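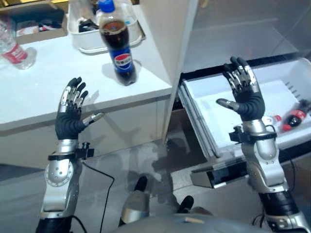

퍼크사이드, 탕비실 로봇 일단 빌려 쓴다… 구매 여부는 12월에

2020년 6월 24일

공유 오피스를 운영하는 퍼크사이드가 탕비실용 두 팔 로봇을 결국 빌려 쓰기로 했습니다. 봄부터 산다 만다 말이 많았던 그 건 맞아요. 빌려주는 곳은 던다노이고, 기간은 여섯 달, 계약 금액은 1,129만 원입니다. 로봇을 완전히 사들일지는 12월에 다시 정한다고 하고요. 저는 이 건을 예산안 초안 때부터 따라다녔던 터라 발표문을 받자마자 금액 칸부터 찾아봤습니다. (직업병이에요.)

처음 견적은 1,309만 원이었습니다. 180만 원이 빠진 셈인데, 발표문에는 "협의를 거쳐 조정"이라고만 적혀 있어서 뭘 뺐는지 알 수가 없더라고요. 그래서 양쪽 구매 담당 부서에 따로 물어봤습니다. 답은 생각보다 싱거웠어요. 이동용 운반 상자를 사는 대신 빌리기로 했고, 설치하는 날 저녁에 잡혀 있던 두 번째 교육을 화상으로 돌렸고, 예비 손 한 짝을 기본 구성에서 뺐답니다. 저는 마지막 항목에서 조금 멈칫했습니다. 손이 제일 먼저 닳는 부품이라는 얘기를 이 바닥에서 워낙 많이 들었거든요.

그래서 그 부분을 더 물어봤더니, 손은 젤몬트라는 부품 유통사를 통해 필요할 때 주문하는 방식으로 바꿨다고 합니다. 미리 한 짝을 쌓아 두면 견적이 올라가고, 안 쌓아 두면 망가졌을 때 기다려야 하죠. 퍼크사이드는 기다리는 쪽을 골랐습니다. 젤몬트의 납기가 얼마나 되느냐는 질문에는 "영업일 기준으로 협의 중"이라는 답이 왔고요. 계약서에 도장 찍은 다음에도 협의 중이라니 저 같으면 잠이 안 올 것 같은데, 담당 부서는 느긋했습니다. 탕비실 일이라는 게 로봇이 며칠 쉬어도 사람이 하면 되는 일이라는 거예요. 듣고 보니 그것도 맞는 말이긴 합니다. 음료수 정리가 하루 밀렸다고 입주사가 방을 빼지는 않겠죠!

이번 계약에서 로봇이 맡을 일은 꽤 좁게 적혀 있습니다. 조리대 위의 음료 병을 집기, 냉장고 아래쪽 서랍을 열고 닫기, 서랍 안에 병을 넣고 빼기. 여기까지입니다. 커피 내리기나 설거지는 들어 있지 않아요. 초안에는 컵 정리가 있었는데 유리컵 때문에 빠졌습니다. 깨졌을 때 누가 물어내느냐를 놓고 메일이 몇 통이나 오갔는지, 나중에는 메일 제목에 '회신'이 줄줄이 붙어서 본래 제목이 안 보일 정도였다고 하더라고요. 병은 플라스틱이라 이야기가 훨씬 빨리 끝났고요. 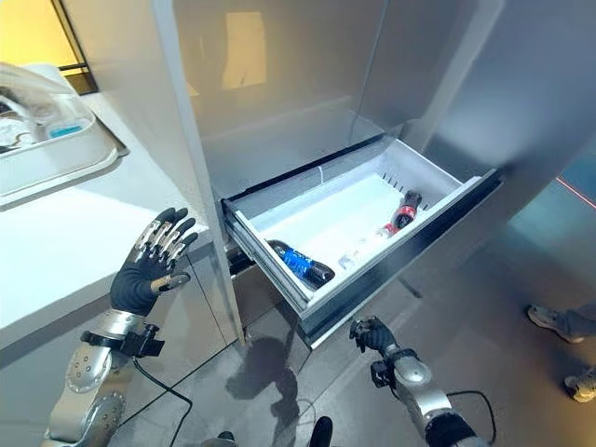
사진 제공: 던다노

저는 예산 이야기를 하러 갔다가 서랍 이야기만 한참 듣고 왔습니다. 문을 여는 일은 팔 한쪽이면 된다고 쉽게들 생각하는데, 아래로 깊게 빠지는 서랍은 손을 낮춰서 앞턱을 잡아야 하고, 당기는 동안 로봇 몸이 서랍을 비켜서 있어야 합니다. 그러니까 냉장고 앞에 바닥이 넉넉해야 하는 거죠. 퍼크사이드 지점 중에는 탕비실이 복도처럼 길쭉한 곳이 있어서, 실측을 해 보고 후보에서 바로 지운 데도 있다고 합니다. 장비 값만 보고 예산을 짰으면 나중에 벽을 트네 마네 했을 거예요. 실측은 견적 받기 전에 하는 게 순서라는 걸 저도 예전에 복합기 한 대 들이면서 배웠습니다. 문으로 안 들어가더라고요, 그게.

바닥도 문제입니다. 타일이냐 카펫이냐에 따라 설치비가 달라진다고 해서 견적서에 칸이 따로 있었습니다. 카펫이 깔린 지점은 바닥 보강 판이 필요해 이번에는 타일 바닥 지점만 대상이 됐고, 그래서 이 칸은 빈칸으로 남았습니다. 내년에 지점을 늘리겠다고 하면 이 칸이 살아나겠죠. 견적서를 볼 때 빈칸을 그냥 넘기면 안 되는 게, 지금 안 내는 돈이지 앞으로도 안 낼 돈은 아니라서요.

케이블 이야기도 해야 합니다. 손목 쪽에 붙는 장치에서 선이 나오고, 그 선이 팔 바깥으로 늘어집니다. 서랍 모서리에 걸리지 않게 길이를 맞추고 묶어 주는 작업이 필요한데 이건 던다노의 정기 방문 점검에 포함됐습니다. 한 달에 한 번이고요. 퍼크사이드는 두 번을 원했는데 그러면 금액이 다시 처음 견적 근처까지 올라가더랍니다. 대신 첫 달에만 한 번을 더 얹어 주는 걸로 정리가 됐다고 해요. 양쪽 다 자기네가 양보했다고 말하는 걸 보면 괜찮은 합의 아닌가 싶습니다.

돈 내는 방식은 이렇습니다. 계약할 때 40퍼센트, 그러니까 451만 6천 원을 먼저 내고, 나머지는 여섯 달로 나눠서 냅니다. 선금이 꽤 크죠? 저도 그렇게 물었습니다. 던다노 쪽 설명으로는 설치하고 나서 처음 몇 주에 사람이 가장 많이 붙는답니다. 현장에 와서 선반 높이 맞추고, 병 위치 잡아 주고, 서랍 여는 각도를 조정하고, 이런 게 다 인건비라는 얘기예요. 퍼크사이드에서는 대신 중도 해지 조항을 넣었습니다. 석 달을 채우면 남은 달치를 내지 않고 돌려보낼 수 있습니다. 회수 운송비는 던다노가 부담하고요. 이 조항이 제 눈에는 할인보다 커 보였습니다.

결재 과정도 재미있습니다. 퍼크사이드는 1,000만 원이 넘는 장비 계약은 지점 예산으로 처리를 못 하고 본사로 올려야 합니다. 이번 금액이 그 선을 살짝 넘잖아요? 조금만 더 깎아서 지점 전결로 끝내자는 의견도 내부에서 나왔답니다. 점검을 빼고 보험을 빼고 하면 숫자는 맞춰지거든요. 그런데 점검을 나중에 별도 계약으로 빼면 그건 그것대로 감사 때 쪼개기로 보일 수 있으니 그냥 정직하게 본사로 올리자, 이렇게 됐다고 합니다. 덕분에 승인까지 몇 주가 더 걸렸고 설치도 그만큼 밀렸습니다. 지점에서는 투덜거렸겠지만 저는 잘한 결정이라고 봐요.

보험은 기존 시설 보험에 특약으로 얹었습니다. 로봇 전용 상품도 알아봤는데 여섯 달짜리로는 받아 주는 곳이 마땅치 않았다고 하네요. 특약 보험료는 위의 계약 금액에 들어 있지 않습니다. 이 점은 꼭 짚고 싶었어요. 발표문만 보면 1,129만 원에 다 되는 것처럼 읽히는데, 전기 공사비와 보험 특약은 퍼크사이드가 따로 냅니다. 얼마인지는 끝내 안 알려 주더군요. 전기는 탕비실에 전용 콘센트를 하나 더 빼는 정도라고만 했습니다. 전자레인지랑 같은 줄에 물려 두면 점심시간에 차단기가 내려갈까 봐 그랬답니다. 점심시간 탕비실을 아는 분들이라면 고개를 끄덕이실 대목이죠.

참, 경쟁 견적도 있었습니다. 아베라가 한쪽 팔만 있는 고정식 장비로 제안서를 냈다고 해요. 값은 더 낮았다고 들었는데 금액은 확인을 못 해서 적지 않겠습니다. 떨어진 까닭은 단순했습니다. 한쪽 손에 병을 든 채로 다른 손으로 서랍을 잡는 동작이 평가 항목에 있었거든요. 팔이 하나면 병을 내려놓고, 서랍을 열고, 다시 병을 집어야 하니 순서가 늘어납니다. 그걸 감안해도 값이 싸니까 괜찮지 않냐는 의견이 마지막까지 팽팽했대요. 저라면 어느 쪽을 골랐을까 집에 오는 버스에서 계속 생각했는데, 솔직히 모르겠습니다. 고정식은 자리를 옮길 일이 없으니 고장도 적을 것 같고요. 다만 아베라 제안은 냉장고를 통째로 바꿔야 하는 조건이 붙어 있었다니, 그 값까지 더하면 차이가 얼마나 남았을지요.
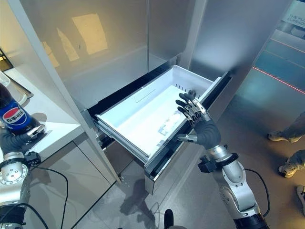
오른손으로 서랍 앞턱을 잡은 로봇. 왼손에는 펩시콜라 병을 들고 있다.

냉장고는 그래서 있던 걸 그대로 쓰는 조건입니다. 이게 예산에서는 꽤 큰 이득이에요. 장비를 들이다 보면 장비에 맞춰 주변을 바꾸는 돈이 야금야금 붙잖아요. 선반 바꾸고, 상판 바꾸고, 문짝 방향 바꾸고. 사람 손처럼 생긴 손을 쓰면 사람이 쓰던 서랍을 그냥 쓸 수 있다는 게 던다노의 영업 포인트이고, 퍼크사이드가 넘어간 지점도 바로 거기였습니다. 물론 손이 복잡해지는 만큼 고칠 데도 많아지니 공짜는 아니죠. 아까 말한 젤몬트 주문 건이 다시 떠오르는 대목입니다.

손에 씌우는 검은 장갑 같은 덮개는 소모품으로 잡혀 있습니다. 견적서에는 '손 외피'라고 돼 있던데, 기본 수량을 다 쓰면 그다음부터는 따로 사야 합니다. 기본 수량으로 여섯 달을 버틸 수 있느냐고 물었더니 던다노는 충분하다고 했고, 퍼크사이드는 써 봐야 안다고 했습니다. 저는 이런 답 차이를 좋아해요. 파는 쪽과 빌리는 쪽이 같은 대답을 하면 오히려 불안하잖아요.

12월에 뭘 보고 결정하느냐도 물어봤습니다. 퍼크사이드가 적어 둔 기준은 이런 것들입니다. 사람이 옆에서 손을 보탠 횟수, 부품을 기다리느라 쉰 날수, 그리고 소모품에 들어간 돈. 의외로 처리 속도는 기준에 없었습니다. 빠르면 좋지만 탕비실에서 초를 다툴 일이 없다는 거예요. 병 하나 넣는 데 시간이 걸려도 밤사이에 끝나 있으면 된다나요. 다만 낮에도 돌릴 거냐는 질문에는 아직 답이 없었습니다. 입주사 직원들이 오가는 시간에 돌리려면 서 있을 선을 바닥에 그어야 하고, 안내문도 붙여야 하고, 지켜볼 사람도 있어야 합니다. 그 사람 인건비를 어느 부서 예산으로 잡느냐, 여기서 또 막혀 있는 눈치였습니다. 시설팀은 운영팀 일이라고 하고 운영팀은 시설팀 장비라고 하고요. 어느 회사나 비슷하죠.

사게 된다면 지금까지 낸 임대료를 얼마나 쳐 주느냐도 관건입니다. 던다노는 일부를 구매 대금에서 빼 준다는 문구를 계약서에 넣었는데 비율은 공개하지 않았습니다. 제가 들은 바로는 선금은 빼고 월 납입분만 인정해 주는 안이 오갔다고 합니다. 최종본에 그대로 들어갔는지는 확인하지 못했어요. 확인되면 이 글 아래에 덧붙여 두겠습니다. 퍼크사이드 쪽에서는 12월에 새 기종이 나오면 지금 모델 값이 떨어질 수도 있지 않느냐며 오히려 그걸 기대하는 분위기였고요. 던다노에 물어보니 새 기종 계획은 말해 줄 수 없다고 합니다. 없다고는 안 하네요!

비슷한 계획을 세우고 있는 분들이 종종 메일을 주셔서, 이번 건에서 제가 따로 메모해 둔 것도 적어 둡니다. 우선 견적서에 '별도'라고 적힌 줄을 전부 모아서 한 장에 옮겨 보세요. 이번에도 보험, 전기, 추가 외피, 예비 손이 다 그 줄에 있었습니다. 그리고 설치일이 밀리면 임대 기간이 언제부터 시작되는지 꼭 확인하시고요. 퍼크사이드는 물건이 도착한 날 기준이던 초안을, 첫 작업을 확인하고 서명한 날 기준으로 고쳤습니다. 며칠 차이 같아도 월 단위로 내는 돈이라 무시 못 합니다. 이 문장 하나 고치는 데 변호사 검토가 들어갔다던데 그 비용은 또 누가 냈는지 모르겠네요.

설치는 다음 달 안에 한다고 합니다. 지점 이름은 구경꾼이 몰릴까 봐 당분간 밝히지 않겠다고 해서 저도 쓰지 않습니다. 입주사에는 공지가 따로 나갈 예정이고, 탕비실 냉장고 아래 서랍에 개인 음식을 넣어 두신 분들은 공지에 적힌 날짜까지 위 칸으로 옮겨 달라는 부탁이 있었습니다. 계약 조건 관련 문의는 퍼크사이드 시설팀, 임대 상품 문의는 던다노 영업팀에서 받습니다.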